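3.2 Study sites and table surfaces

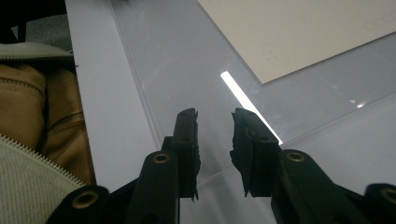
Figure 2. Pale table surface under a slightly glossy transparent sheet.

Cleaning records were collected from shared dining rooms in Cusville and Jarnby over 5 weeks in September and October. Each room seated up to 200 people and was wiped down after every meal. Staff noted the time of day, the cloth used and any marks left behind. Tables with a glossy finish were logged apart from matte ones - glare made faint streaks harder to judge under ceiling lights. Two raters scored each table on the Morelli scale, working from opposite ends of the room. Entries with no time written down were dropped, leaving 1,000 for the analysis in Section 4.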